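Gripper fault halts kitchen robot trials at Moria
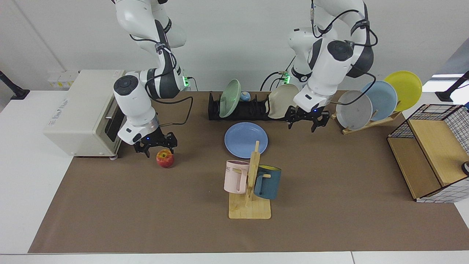 Trials of a two-armed kitchen robot at Moria were stopped for nine days after a gripper failed to let go of a plate and the arm carried on with its next move. The plate hit the edge of a dish rack and broke. No one was hurt, but a piece of it landed outside the marked safety line, where a technician had been standing shortly before.

The company has now published a short account of what happened and says work restarted in December 2024 with lower speed limits on both arms.

The robot is being taught to do ordinary jobs with crockery: taking plates out of a rack, standing them in a holder, hanging mugs on a tree. It had completed 2,324 plate moves in the current round of trials when the fault occurred, according to the account. Earlier drops had been put down to poor grip, and none had led to a stoppage.

This one was different. The left gripper was told to open and reported that it had done so, when its fingers were still closed on the rim. The control software, supplied by Flodeo, took the report at face value and started the arm on its way back to the rest position. The plate went with it.

Reda Filali, who runs the trials, said the arm's collision check did work, but too late to save the plate. "The arm felt the rack and stopped, as it should," he said. "The trouble is that the check is set up for the arm and the fingers. It knew nothing of a plate sticking out beyond them."

Engineers first suspected the fingers themselves. They were taken off and tested, and no fault was found. The cause was traced to a cable at the wrist, which had worn where it passed over the joint and was dropping the signal for a moment when the wrist was turned right over. When the signal dropped, the software filled the gap with the position it expected to see – in this case, open.

Manee Sangkhawat, the safety lead, said the worn cable was a small matter and the guessing was a serious one. Cables on moving arms wear out and are replaced as a matter of course. Software that reports a guess as a reading is harder to spot, and she has asked for every sensor on the robot to be checked for the same behaviour. That work is not finished.

Flodeo has issued a change so that a missing signal now stops both arms until someone clears the warning by hand. In a repeat test with the cable unplugged on purpose, the arms stopped on all 132 attempts. The company said other customers had been told and that it knew of no similar case.

Moria has made changes of its own. The wrist cables have been rerouted with more slack and will be looked at before each session. The safety line has been moved back by 74 centimetres, and anyone inside the room while the arms are powered must wear eye protection. Before the fault, this was required only of the person at the controls.

Staff had raised a related point earlier in the year. Notes from a meeting in February record a question from Wiroj Suwannarat, a technician, over whether broken crockery could reach the old line. The reply was that the arms moved too slowly for that. Filali said the answer had been given without a test and should not have been.

Speed will stay at half the previous setting until the sensor checks are done. Sangkhawat will decide when it goes back up, and a further update is to be published at that point.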